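**Cuaderno de taller, abril, después de comer**

Sigo con lo de los cachivaches. Ayer lo dejé a medias porque me dolía la espalda de estar agachada sobre la caja, y además no encontraba el hilo encerado oscuro (apareció, estaba dentro del bote de los ojales, no pregunten). La idea sigue siendo la misma: vaciar todo lo pequeño que se ha ido juntando entre el taller y la casa, ver qué sirve para el encargo de Cevstead y devolver el resto a un sitio donde se pueda encontrar.

Lo de vaciarlo sobre la cama fue cosa mía y me ratifico. En el banco no cabe, con la prensa y los patrones grandes puestos, y en el suelo se pierde todo lo que rueda. Encima de una tela clara se ve bien lo que hay, se le puede dar la vuelta a cada pieza y, si hay que cenar, se cogen las cuatro puntas y fuera. Eso sí, el estampado despista un poco con las cosas rosadas. La próxima vez pongo la lona gris de Tadhg.

Recordatorio del encargo, que luego lo tengo que buscar por los papeles: bolsitas colgantes para la entrada de Cevstead, 13 en total, todas en piel marrón, cada una con su herraje. El prototipo lo llamamos Zendska por el nombre de la caja donde lo guardamos al principio y así se ha quedado. El cuerpo es una tira que se dobla sobre sí misma arriba, para pasar la barra o el aro, y abajo va abierta. Nada de cremalleras. Ya lo discutimos en marzo y no pienso volver a abrir ese melón.

Lo que me traía de cabeza era la relación entre el doblez y el aro. Si el doblez queda corto, la piel se arruga en los lados y con el uso se marca; si queda largo, el conjunto cabecea y parece una lengua colgando (Ciarán lo llamó exactamente así, con mucha delicadeza por su parte). En papel salía precioso, en papel todo sale precioso. Así que para hacerme una idea de proporciones me dediqué a juntar retales con todo lo redondo que iba saliendo del montón: anillas de cortina, una tapa, un brazalete viejo de no sé quién.

Apuntes sueltos de la criba:

- Las anillas de menos de 7 cm, al bote de cristal. Para esto no sirven, para los llaveros de otoño sí.
- Las tijeras, separadas del resto. Siempre aparecen debajo de algo y siempre de punta.
- Los tacos de madera los quiero todos juntos, que para lijar cantos van de maravilla y luego compramos otros teniendo de sobra.
- Sobres y paquetitos planos: abrirlos ANTES de volver a guardarlos. En la última limpieza guardé dos veces el mismo sobre vacío.
- Retales de piel: por color no, por grosor. Llevo diciendo esto desde que entré.
- Lo que sea de cocina vuelve a la cocina, por mucho que le encontremos un uso.

Con el aro blanco me pasó una cosa curiosa. Lo aparté por pura costumbre, pensando que para la piel marrón rojiza había que buscar algo metálico y oscuro, y al ponerlos cerca me gustó muchísimo el contraste. Se le quita a la pieza ese aire de talabartería antigua que tanto me pesaba. No sé si Cevstead lo comprará, ellos pidieron «discreto», pero me parece que por lo menos hay que enseñárselo. ¡Si es que se ve desde la puerta!

Queda por resolver el recorte curvo del extremo. Me gusta la media luna, le da un poco de gracia, aunque las dos puntitas me preocupan: en una piel fina se van a levantar. Se pueden matar las puntas con el sacabocados o redondearlas a mano con lija. Probaré las dos maneras en un retal malo y apunto aquí cuál aguanta mejor. 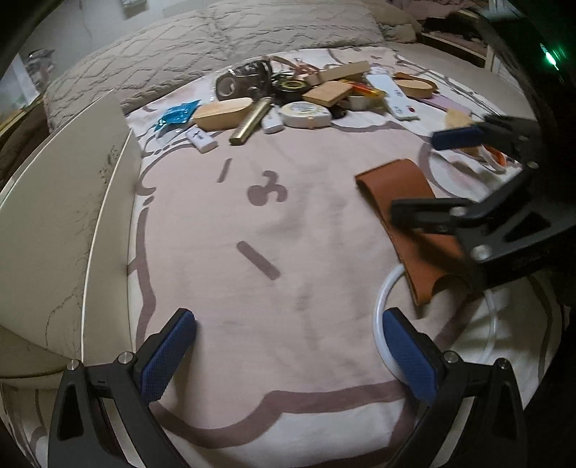
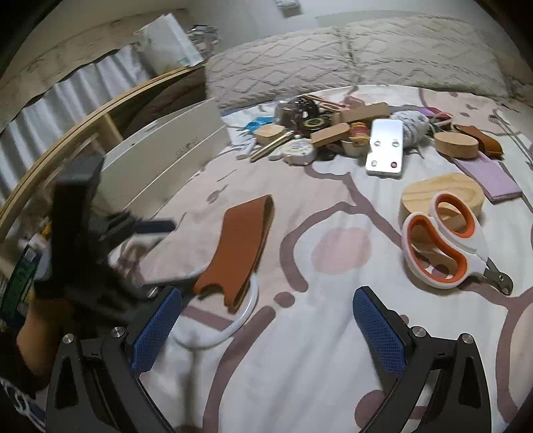 La pieza marrón y el aro blanco, que son los que me interesan para lo de Zendska.

Gopinath no lo ve claro. Dice que el blanco se va a ensuciar con el tinte de la piel en cuanto alguien cuelgue la bolsita con las manos húmedas, que eso ya nos pasó con el pedido de Vahidi y que hubo que cambiar los herrajes uno por uno. Que si queremos blanco, primero hay que sellar el interior del doblez con dos manos de acabado y dejarlo reposar, y que él no firma una muestra sin ese paso. Sobre las puntas, en cambio, lo tiene decidido: redondearlas, «y sin sacabocados, que el sacabocados lo tenéis mellado desde Navidad».

Vale. En lo del sacabocados tiene razón, lo he mirado con la lupa y da vergüenza. En lo del tinte también, supongo, aunque me fastidie. Con lo de Vahidi la piel era otra, mucho más cargada, pero tampoco me apetece jugármela con un cliente nuevo. Así que prueba de sangrado: un retal con acabado y otro sin nada, los dos envueltos en un trapo blanco mojado, y los dejo 7 días en la balda de arriba. Quien los mueva me lo dice, por favor (va por ti, Shoaib, con todo el cariño).

Del acabado de Irnalus queda un culín en la lata. Calculo que da para unas 3 piezas, para la prueba llega de sobra y para el encargo ni de broma. Hay que pedir más y preguntar de paso si lo tienen en mate, que el satinado me deja la piel como de zapato de boda.

Pendiente:

- Llamar a Abundio por el sacabocados. Si él lo afila bien, y si no, uno nuevo y el viejo al cajón de los disgustos.
- Patrón con el doblez un pelo más largo, en cartulina buena y con la marca del centro.
- Etiquetar los botes. Con letra legible, Ciarán.
- Preguntar a Cevstead de qué grosor es la barra de la entrada. Lo tengo anotado en un papel verde y el papel verde no está.
- Planchar la lona gris.

Más tarde: el papel verde estaba de marcapáginas en el catálogo de hebillas. La barra es más gruesa de lo que yo recordaba, así que el doblez largo ya no es capricho mío. Mañana corto la cartulina.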